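**For release: 13 September 2020**

Hi, I'm Hadi Sayegh, and I paint dancers, mostly tango and a bit of swing. I'm so happy to tell you that my new show, *Second Song*, is opening at the Pisharody gallery! It has 5 large canvases and 70 small oil sketches, most of them made on the edge of a dance floor back in February (my knees still remember it).
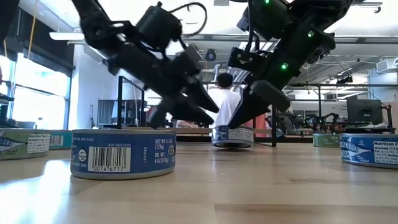 *Tuna cans on a wooden tabletop.*

The biggest painting, "Penix," took me the longest. Two dancers, one red shoe, and a lot of scraping back. I wanted the pause before the turn, when her weight hasn't shifted yet, and I think I got close!

Sketches are $271 each, framed. Trova is printing 700 copies of the catalog, and they're free at the door while they last. Come say hello, I'll be there most afternoons.

Press questions and picture requests: ask for Hadi at the Pisharody front desk.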